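Support Ticket: Station 2 stops before closing on upright tube, amenity tray line

Published 22nd September by Lorraine Bolger, Operations Support, Courtois
Last updated: 16:40
4 comments | 2 shares

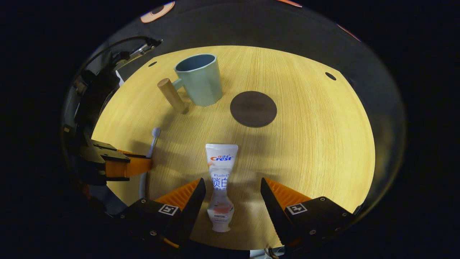 Station 2, right-hand gripper open at the toothpaste tube, toothbrush held on the left.

Status: Resolved, with one item open
Product: Dramari two-arm cell, wrist camera view
Site: Bunen guest supplies workshop
Priority: Normal, raised to High by the site on the second report
Assigned to: Loïc Marty, Cell Integration

Summary of the issue

The site reports that the right arm at Station 2 moves to the toothpaste tube, opens, and then waits without closing. The left arm continues to hold the toothbrush during this time. After the waiting period the cell shows the message "Grasp not confirmed" and asks for an operator. The operator clears the message, places the tube in the tray by hand and restarts the cycle.

The fault does not occur on every cycle. The site recorded it on both shifts, and more often on the late shift. Station 1, which handles the same items, is not affected.

Effect on staff

The site has asked that this section be kept in the ticket, and Support agrees that it is relevant to the priority.

Before the cell was installed last December, three packers worked at this bench and set out the items themselves. Two of them have since moved to final inspection. The remaining operator loads items, checks finished trays and is expected to attend to Station 1 as well. When Station 2 stops, the operator must leave the inspection table, answer the message and return. The shift lead reports that finished trays then wait unchecked, and that the late shift has been finishing its paperwork after hours.

Operators have also stated that they do not know whether they are permitted to move an item by hand while the other arm is still holding something. The written instruction in use at the site covers a stop with both grippers empty. It does not cover a stop with one gripper loaded.

Log

08:15 – Ticket opened by Lorraine Bolger on behalf of the site. Wrist camera view attached. Site asked to stop using Station 2 for upright items until further notice and to fill those trays manually.

08:50 – Loïc Marty reviewed the attached view. The tube is standing on its cap between the open fingers and is centered in the gap. The markers on both finger bases are in view. No position error is evident from the view alone. Requested the event record for the last shift.

09:35 – Event record received. In each stopped cycle the right arm reports that it has reached the pick position. The close command is not issued. The cell is waiting for a "ready" signal from the left arm.

10:20 – Left arm settings compared with Station 1. At Station 1, the left arm reports "ready" as soon as its grip force is within limits. At Station 2, it must also report that the held item has stopped moving. This additional check was added when the Cimance recipe was loaded and was intended for taller bottles. A toothbrush is light and slim, and small movements of the handle can keep the check from passing before the time limit.

10:45 – Site asked whether anyone on the late shift had changed the grip force. The shift lead confirmed that it had been lowered after a complaint of marks on toothbrush handles. This was done under a supervisor login and was permitted. It was not entered in the change book. The lower force is consistent with the higher number of stops on that shift.

11:30 – Movement check disabled for the toothbrush item only. It remains active for bottles. Grip force returned to the recipe value.

13:10 – Test run completed with the operator present. No stops during the run. Handles inspected by the operator afterward and accepted.

14:05 – Second test run completed at the lower force requested by the late shift. The cell stopped one time, and the message on that occasion was a true low-grip warning. The lower force is therefore not approved for this item.

15:20 – Station 2 returned to normal use. Site informed by telephone and in writing.

Cause

A stability check intended for a different item delayed the "ready" signal from the left arm. A reduced grip force made the delay longer. The right gripper and its camera were working as designed.

Instructions to the site

1. Do not reach into the cell while either gripper is holding an item. Press Hold and wait for the steady light.
2. Use Release Left on the panel before removing the item in the left gripper. Support the item with one hand.
3. Enter all changes of grip force in the change book, including changes made under a supervisor login.
4. If marks appear on handles again, set the items aside and report them under this ticket number.

Open item

The written instruction for a stop with one gripper loaded is to be issued by Courtois. Loïc Marty will prepare the text and will review it with operators from both shifts before it is posted. The site has also requested that stop messages be shown at the inspection table, so that the operator can see which station needs attention. This request has been passed to the Dramari product group – no delivery date has been given.

This ticket will remain open until the instruction has been posted at the cell.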